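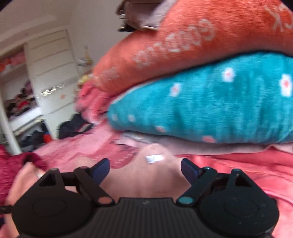 이번 주부터 침구 정리 과제 수집 들어갔습니다. 손에 드는 그리퍼로 사람이 직접 집고, 접고, 옮기는 방식입니다. 진행하면서 적어 둔 것들을 타래로 올립니다. 같은 작업 하시는 분들께 참고가 되면 좋겠습니다.

과제 이름은 내부에서 Rikero라고 부릅니다. 목표는 단순합니다. 침대 위에 있는 천 종류를 집어서 정해진 위치로 옮기거나 편다. 딱딱한 물건은 이번 범위에 안 들어갑니다.

지금까지 쌓인 에피소드는 593개입니다. 검수 전 숫자라서 실제로 학습에 들어가는 건 이보다 적습니다.

에피소드 하나의 기준: 그리퍼가 이불 위에 정지한 상태에서 시작해서, 물건을 놓고 손가락이 완전히 벌어진 상태로 끝. 중간에 멈칫하는 건 괜찮은데 시작과 끝이 흐릿하면 나중에 자를 때 고생합니다.

그래서 시작 전에 2초 정지를 규칙으로 넣었습니다. 처음에는 다들 귀찮아하는데 스무 번쯤 하면 몸에 붙습니다.

침대는 생각보다 어려운 장소입니다. 테이블 위 과제는 바닥면이 평평하고 높이가 일정한데, 침대는 누르는 대로 꺼집니다. 같은 자리를 집어도 손끝 높이가 매번 다르게 찍힙니다.

색도 문제입니다. 분홍색 이불 위에 분홍색 담요가 뭉쳐 있으면 경계가 잘 안 잡힙니다. 반대로 청록색 베개처럼 색이 확 다른 물건은 초기 모델도 금방 찾습니다. 쉬운 장면만 모으면 숫자는 좋게 나오는데 현장에 가져가면 바로 무너집니다.

털이 있는 천은 따로 분류해 두었습니다. 보송보송한 이불은 손가락 패드가 닿는 순간과 실제로 잡히는 순간 사이에 차이가 큽니다. 패드를 조금 더 깊게 넣고 닫아야 합니다.

벨벳처럼 반들거리는 천은 반대입니다. 잡았다 싶은데 들어 올리면 빠집니다. 빠진 에피소드도 지우지 말고 실패 태그를 달아서 보관해 주세요. 나중에 재시도 동작 학습할 때 씁니다.

이불에 달린 작은 흰 라벨 이야기. 초반에 몇 분이 라벨을 잡고 이불을 당기셨는데, 이건 안 됩니다. 모델이 라벨만 찾아다니게 됩니다. 라벨이 보여도 천 본체를 잡는 걸로 통일했습니다.

베개는 두 개가 겹쳐 있을 때가 제일 까다롭습니다. 위 베개를 집을 때 아래 베개까지 같이 물리는 경우가 많습니다. 모서리 쪽에서 비스듬히 들어가면 훨씬 낫습니다. 가운데를 위에서 내리찍는 건 거의 다 실패했습니다.

방 정리에 대한 질문이 자주 옵니다. 치우지 마세요. 선반에 옷이 쌓여 있으면 쌓인 대로, 바닥에 뭔가 있으면 있는 대로 둡니다. 발에 걸릴 위험이 있는 것만 옮기시면 됩니다.

배경이 깨끗한 집만 모아서 학습시킨 적이 있습니다. 작년 Stustulitz 과제 때였는데, 빨래가 조금만 쌓여 있어도 모델이 엉뚱한 옷더미로 손을 뻗었습니다. 그때 모은 걸 절반 넘게 다시 찍었습니다.

대신 사람 얼굴, 우편물, 처방전, 모니터 화면은 반드시 치우거나 가려야 합니다. 하나라도 나오면 그 에피소드는 통째로 버립니다. 모자이크 처리해서 살리는 건 안 합니다.

카메라는 광각이라 가장자리가 많이 휩니다. 벽이나 문이 휘어 보여도 정상입니다. 렌즈 불량으로 신고하실 필요 없습니다. 보정은 후처리에서 한꺼번에 합니다.

확인할 건 손가락 패드 두 개가 모두 화면 안에 들어오는지입니다. 한쪽이라도 벗어나 있으면 마운트가 돌아간 겁니다. 나사 조이고 캘리브레이션부터 다시 하세요.

천을 크게 들어 올리면 화면이 천으로 덮입니다. 한두 번은 어쩔 수 없지만 오래 가리면 위치 추적이 끊깁니다. 높이 들지 말고 끌듯이 옮기는 게 안전합니다. 추적이 끊긴 에피소드는 업로드 때 Storov에서 자동으로 걸러집니다.

Storov는 저희가 쓰는 업로드 도구입니다. 걸러진 목록은 업로드가 끝나고 20분 뒤에 뜹니다. 바로 안 보인다고 다시 올리시면 중복으로 잡히니까 기다려 주세요.

조명. 낮에는 커튼 열고, 저녁에는 방 등만 켜고 찍습니다. 둘을 섞어서 모으는 게 좋습니다. 다만 한 에피소드 안에서 불을 켜거나 끄지는 마세요. 노출이 튀면서 추적이 같이 흔들립니다.

속도도 자주 지적하는 항목입니다. 익숙해지면 다들 빨라집니다. 사람 손으로는 문제없는 속도인데 로봇팔이 못 따라갑니다. 평소 집안일 하는 속도의 절반 정도로 생각하시면 맞습니다.

한 세트는 21개로 끊습니다. 세트가 끝나면 침구 배치를 바꾸고 서 있는 위치도 바꿉니다. 침대 발치에서만 찍은 세트가 너무 많이 들어오고 있습니다. 옆에서 찍은 것도 필요합니다.

배치를 바꿀 때 너무 예쁘게 놓지 마세요. 담요는 그냥 던져 놓은 모양이 제일 좋습니다. 사람이 일부러 만든 주름은 나중에 모아 보면 다 비슷비슷합니다.

태그 입력은 Shukla 시트에 그대로 합니다. 물건 종류, 천 재질, 시작 위치, 성공 여부. 네 칸만 채우면 됩니다. 재질을 모르겠으면 빈칸으로 두세요. 추측해서 적은 값이 빈칸보다 골치 아픕니다.

손목 이야기도 적어 둡니다. 그리퍼를 오래 들고 있으면 손목 바깥쪽이 먼저 옵니다. 저는 두 세트마다 쉬고, 아프면 그날은 그만합니다. 지친 상태에서 찍은 건 궤적이 떨려서 어차피 검수에서 많이 빠집니다.

목요일에 1차 검수 결과를 정리해서 이 타래 아래에 붙이겠습니다. 재질별 실패율이 나오면 다음 수집 비율을 그걸 보고 조정할 예정입니다.

추가. 침대 시트 펴기는 아직 시작 안 했습니다. 한 손 그리퍼로는 반대쪽이 계속 딸려 와서 양손 세트가 들어온 다음에 합니다. 먼저 찍어 두신 게 있으면 올리지 말고 따로 보관해 주세요.

추가 하나 더. 패드에 보풀이 끼면 마른 천으로 닦으시면 됩니다. 물티슈는 쓰지 마세요. 패드가 미끄러워집니다.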